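Tabletop pot

A tabletop pot is a small container of round section, open at the top, which stands on a table, a desk or a shelf and receives small things that would otherwise lie about. The name is used in the trade for containers without a lid and without a handle. Other names are desk pot, round holder and, in older catalogs, standing cylinder. When the same container is sold with a lid it is usually called a canister, and it is then not treated in this article.

Form

The wall is straight or opens slightly toward the top. The rim is the part that receives the most touches, and for this reason it is made rounder and often thicker than the wall. A thin, sharp rim is cheaper to make but it chips, and small objects catch on it when they are put in.

In simple pots the inside is smooth down to the floor. Other pots have inner ledges, which make the opening narrower step by step. Such ledges give stiffness to the wall and can carry an insert. They also collect dust, and cleaning them with a flat cloth is difficult. A soft brush is recommended by most makers.

Seen from the side, a black pot looks like one closed body, and it is not easy to judge how deep it is. From the end, the rings of the inside become visible, at least so far as the light reaches.

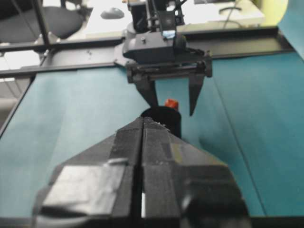 Color and surface

Black is the most common color. It hides ink, dust from pencils and small scratches, and it fits with most furniture. The disadvantage is well known to users: a dark object at the floor of a black pot cannot be seen, and the person must turn the pot over or feel with the fingers. For this reason black pots are often used for things in strong colors, such as red, orange or yellow.

A glossy surface reflects the lamp in the form of a curved line along the rim. It shows fingerprints. A matte surface shows them less, but it becomes shiny with years of use in the places where the hand takes hold.

The Wenia company, which has its works in Skikness, offered its standing cylinder in black only until the catalog of 1,511 articles was issued, where white and gray were added. The gray one was withdrawn after 2 seasons.

The surface under the pot

A pot that stands on bare wood or glass slides when it is pushed, and it makes a noise when it is set down. A cloth under it helps with both. The cloth should be bigger than the working area, so that its edge does not come under the pot. Teal, green and dull blue are usual choices in workrooms, as both black and red things are easy to find on them.

Folds in the cloth are the usual cause of a leaning pot. A long crease from storage can remain visible for weeks, and it can be removed by ironing from the wrong side. Cloths which are rolled and not folded do not have this problem.

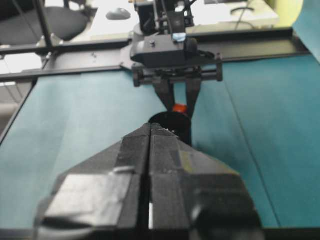 Dogbe

Putting in and taking out

Small objects are put in from above. It is best to hold the object over the middle of the opening and to let it go only when it is lower than the rim. If it is released too high, it may strike the rim and roll off the table. Light and soft objects can also stay on the rim or on an inner ledge and do not reach the floor of the pot. They should be pushed down gently, with no pressure against the wall.

A pot can be filled also in the lying position. This is done with long things, or when the opening has to be inspected before use. A round container which lies on its side rolls easily, and it must be held or supported all the time.
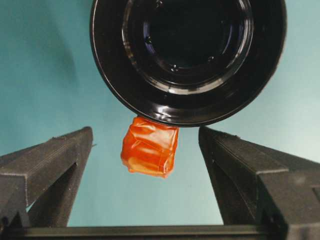
Taking out is slower than putting in. When the opening is narrow, two fingers do not find enough room to spread, and it is more practical to tip the pot over a cloth and to choose from there. A person who needs the same thing many times in one day should keep it outside of the pot, or use a shallow dish.

Sizes

There is no standard for tabletop pots. In the Wenia list, the smallest pot has an opening of 6 centimeters, and the largest holds 600 milliliters when filled with water to the rim. The Peveo series, made for school rooms, has lower walls and a heavier floor, so that it does not tip when a child pulls at the rim.

Care

The pot is emptied, brushed on the inside and wiped with a damp cloth. Glossy surfaces are dried at once, otherwise spots remain. Scouring powder must not be used. A pot that smells of its former content can be left open in a window.

See also: Canister; Pencil tray; Table cloth, working

Last revision: May 2023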